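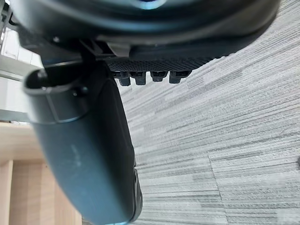

On Wednesday I finally went to the dentist, after almost 19 months of finding good reasons to wait. My new dentist is Notburga Zürcher, in the practice on the second floor above the pharmacy. She found a crack in a lower molar, on the left side, where I chew everything.

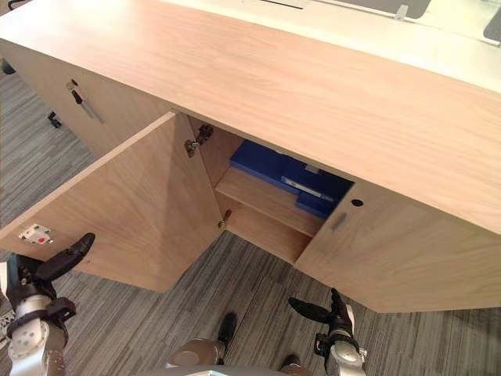
She explained that a filling would not hold for long and that I need a crown. The crown costs 2,950, and the cleaning and X-rays were 595 more. I asked to hear the number again – my ear for numbers is still slow in English, but I had understood it correctly the first time.

My colleague Mahtab Hosseinzadeh had the same treatment in February. She told me the worst part was keeping the mouth open, and that she ate only soup and soft rice for two days. 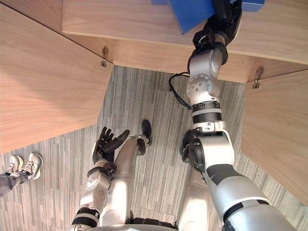 I have insurance with Gronow, but I never read what it pays for teeth. In the evening I called them and waited a long time with the music. The lady was kind and said they need the treatment plan before they can decide anything.

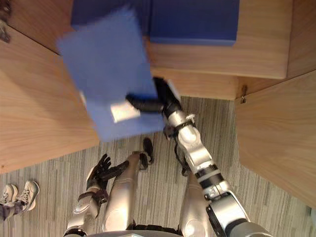 The plan is four pages and I must send it together with my old X-rays. All my dental papers were mixed with the tax letters, so now they get their own folder, a big blue one with a white label like the one in the photo. I will write "teeth" on it. The first appointment for the crown is at 8:30 in the morning, and until then I chew on the right.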